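Pitura Legal Access Project
Interim progress report to the Condano Fund
Reporting officer: Comfort Gyamfi, project manager
Submitted 06/09/2020

1. Purpose of this report

This report covers the second reporting period of the Pitura Legal Access Project. It follows the headings in Annex B of the grant agreement. Financial tables are sent separately by the finance office and are not repeated in the text. Where an activity has moved from the period given in the work plan, the new period is stated under the activity.

2. Background

The project supports people who have been refused a birth or identity record, or whose record contains an error that blocks access to school, land, inheritance or a court hearing. The work is done through district legal desks, supervised by two staff lawyers, Seidu Issahaku and Korkor Dogbe. Jumasach holds the contract for the case database. Wumbei provides interpreters and prints the public notices.

The agreement lists three results: district desks open and staffed, cases recorded and followed to an outcome, and a set of recommendations on late registration delivered to the district authorities.

3. Result 1: District desks

There are 9 desks under the agreement. All are now open. The last to open was delayed by the transfer of the district registrar, whose written consent was needed before staff could use a room in the registry building. Consent was given by the acting registrar on the same terms as in the other districts.

Each desk is open on the days when the registry receives the public. Hours are posted at the entrance in the languages used in the district. Two desks changed their hours during the period to match changes at the registry. The notices were reprinted by Wumbei and the old ones removed.

Staffing is complete except at one desk, where the paralegal resigned. A replacement has been selected and is waiting for the reference check. The desk is being covered from the neighboring district, with shorter hours.

The desk inspection form has been revised. The earlier version asked supervisors to rate the premises on a general scale, and the ratings could not be compared between districts. The new form asks for yes or no answers on privacy of the interview space, locked storage for files, step-free entry, public access to a toilet and drinking water, and display of the complaints notice. Seidu Issahaku completed the first round with the new form. Findings were sent to the desks with a date for reply. 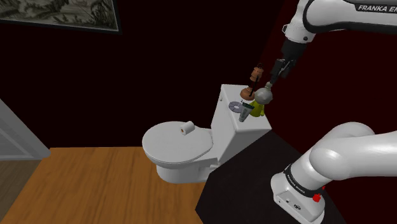

Storage of files remains the weakest point. At 4 desks the case files were kept in a cabinet shared with registry staff. The project has asked for separate cabinets at these sites. Until they are in place, completed files are moved to the regional office at the end of each month and only open files stay in the district.

4. Result 2: Cases

The desks have recorded 1,969 cases since the project opened. The figure counts each person once, including where the same person asked for help with more than one document. In the first report these were counted as separate cases, and the figure given there should not be used for comparison. Jumasach has rerun the earlier data under the new rule and the corrected series is in the annex.

Most cases concern late registration of birth. The next largest group is correction of a name or date on an existing record. Cases involving a court application are fewer but take up most of the lawyers' time, as each one needs an affidavit, a witness and at least one hearing.

Court applications were slowed by the closing of several court registries to walk-in filing earlier in the year. Filing by appointment was allowed in some districts and refused in others. Korkor Dogbe wrote to the regional court administrator asking for one practice across the region. A reply was received and is attached. It allows filing by appointment for matters involving a child's school entry. Other matters are left to each registry.

A case is closed in the database when the person has the document in hand, when a final refusal has been issued and the time for appeal has passed, or when the person withdraws. Desks had been closing cases at the point of a favorable decision, before the document was issued. The instruction has been reissued, and cases closed too early have been reopened.

5. Result 3: Recommendations on late registration

The draft paper is complete. It deals with the fees charged for late registration, the proof accepted for births outside a health facility, and the time limits for a decision. It draws on a review of 80 closed files, selected by the database from all districts and read by both lawyers using the same checklist.

The main finding is that districts apply different standards of proof under the same regulation. Some accept a statement from a relative and a community elder. Others ask in addition for a baptismal or immunization record, which the regulation does not require. The paper recommends a written circular listing the accepted forms of proof.

The draft was shared with the district authorities for comment. Comments have been received from most of them. One authority has asked that the section on fees be taken out, on the ground that fees are set nationally. The section has been kept, and a note has been added on which charges are set nationally and which are set locally.

6. Complaints and data protection

Complaints received at the desks concerned waiting times and the use of an interpreter known to the family. Wumbei has changed its assignment rule so that the person may ask for another interpreter without giving a reason.

There was one data incident. A case list was e-mailed to a registry officer who was not meant to receive it. The officer confirmed deletion in writing, and the persons on the list were informed. Case lists can no longer be exported by desk accounts.

7. Changes requested

The project asks the Fund to approve the following:

Purchase of lockable cabinets for the desks named in section 3, from the savings on the travel line.

Extension of the Jumasach contract to the end of the grant, without change in the monthly rate.

Delivery of the final recommendations paper in November, to allow for the outstanding comments.

8. Next period

Work in the next period will cover the second round of desk inspections, the court applications held over from this period, and a refresher course for paralegals on case closure. Maj-Britt Haugland will carry out the mid-term review on behalf of the Fund. Her request for file access has been received, and a confidentiality form has been sent to her for signature.

Questions on the case data should be sent to Hazem Erraji at the regional office, with a copy to the project manager.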